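Brimcombe Robotics Club > Build and Training > Pouring task, which container?

gmrema
Starting a thread so this stops getting lost in the group chat. For the September round at Fankhauser we need one two-handed task with a container in it. The rules say the teaching runs have to be done by hand with the paired grippers, 28 runs minimum, and the judges then pick the start position. I'd like to settle the container before we record any more.

rosalie_k
I vote for the jar. We already have more than 80 runs with it and I don't want to bin them.

Booker M
The jar is round and rolls when you catch it with the side of a jaw. I lost half of last session to that. Square box please.

gmrema
How heavy is the box when it's full?

Booker M
820 grams with the lid on, on the kitchen scales. The jaws can hold that if you come in level.

rosalie_k
They can hold it, they can't tip it. My wrist was aching after ten minutes. And are the first years meant to do this as well? Some of them only joined to do the soldering.

nikola_j
Nobody has to tip a full box. Read the sheet. It says "transfer items from container to cup", it doesn't say pour. You can take the lid off with the left and pick with the right.

rosalie_k
Fair enough, I had read it as pouring. The thread title doesn't help.

gmrema
Title was me, sorry. Can't edit it.

aurelia.t
Can I ask about the cloth before you all agree on the box? We had 90 runs from the spring that were no use for the new table because the top was bare wood in those and we use the white sheet now. Whatever gets picked, please keep the sheet on, and pull it flat before each run.

Booker M
Agreed on the sheet.

nikola_j

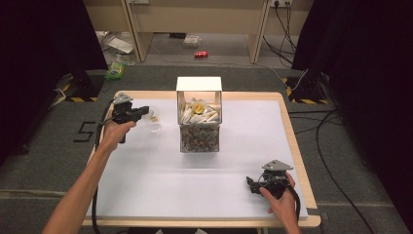

My preference is still the box, and I'd start every run with both grippers pointing in towards the middle of the table. I know Rosalie's jar has the runs behind it but the box stays put when you nudge it. The thing I would change is the cup. A clear cup on a white sheet hardly shows, you only get the rim, and if I struggle to find it then I don't fancy the model's chances. Can we swap it for a coloured one? The white lid and the clear sides I can live with, as the brown and silver bits at the bottom stand out well enough.

aurelia.t
Changing the cup means the earlier cup runs don't match either. Same problem as the cloth.

nikola_j
How many of those are there though? I'd sooner lose them now than in September.

rosalie_k
I'd keep the clear one. The judges' kit list says clear cup, Prindero brand or similar. If we train on a red one and they put a clear one down we are stuck.

Booker M
It says "or similar", which could mean any cup.

rosalie_k
It could. I wouldn't bet the round on it.

gmrema
I'll email Fankhauser and ask about the cup. Until they answer: box, sheet on, clear cup. Rosalie, keep the jar runs in their own folder and don't delete anything. Next session is 6 pm, same room.

Booker M
Can someone bring a spare cable for the right gripper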